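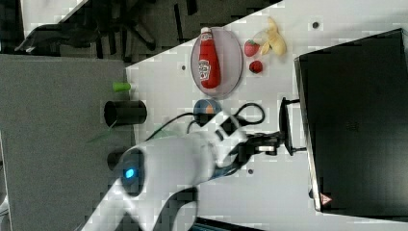
A robot arm is a chain of stiff parts called links. The links meet at joints, and each joint has a motor that turns it. At the Trestau shared workshop in Cetberg, the members spent six evenings getting one arm to work at a table. The tool at the far end is the gripper. It has fingers that close on an object, in the way your thumb and finger close on a pencil. A ketchup bottle lying on its side and a small toy strawberry need different grips — the fingers must open much wider for one than for the other.

Home Builds Tools Glossary Next page

How does the arm know where to go? A computer sends it a list of positions. The Trestau program is called Homau, and it has 519 lines. Each joint measures its own angle and reports it back. If the angle is wrong, the motor turns a little more.

Try it yourself. Hold your elbow still and pick up a spoon using only your wrist and fingers. Now move the spoon 20 inches away and try again. You will need your elbow and your shoulder — two more joints.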